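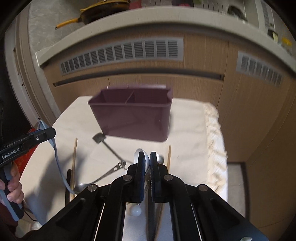

**GenRobot.AI paired hand grippers, three weeks in**

I have now put more cutlery away than in the whole of my adult life, and I have the demonstrations to prove it: 142 kept, out of 176 recorded. The other 34 are mostly me dropping things.

The idea is familiar. You hold one gripper in each hand, squeeze, do the chore, and the policy is supposed to learn from what your hands did. I came over from a Perron leader-follower setup, where moving a spoon felt like writing a postcard with a broom. With these I was getting usable episodes before lunch on the first day.

**Good**

- Padded jaws with ridges. Steel spoons are slippery little things and the grip mostly holds, even up by the bowl.
- You feel contact. After a year of joysticks I had forgotten that a table pushes back.
- Calibration takes 96 seconds. I've had toasters that were fussier.

**Less good**

- The bodies are wide. Working both hands over one utensil caddy is like two people getting dressed in a phone booth.
- Chopsticks. One at a time, fine. Pick up a pair and they cross, roll, and end up somewhere you'll be finding them in December.
- Cables. Mine have caught on a ladle, a chair and my own elbow. I route them over the shoulder now — it looks ridiculous and works.
- The export tool, Hellari, names every file after the time it finished saving. Efa Voyle wrote me a script to rename them, and I owe her a dinner I'll be eating with my bare hands.

My wrists give out well before the battery does. Plan on short sessions, and use a tablecloth if you can stand the extra wrinkles; bare wood made every dropped fork sound like a verdict.

Policy results so far: spoons good, spatulas decent, ladles a coin toss. Pestesance sells a lighter pair for more money, and my wrists would like me to look into it.

4 out of 5. The missing point is for the chopsticks.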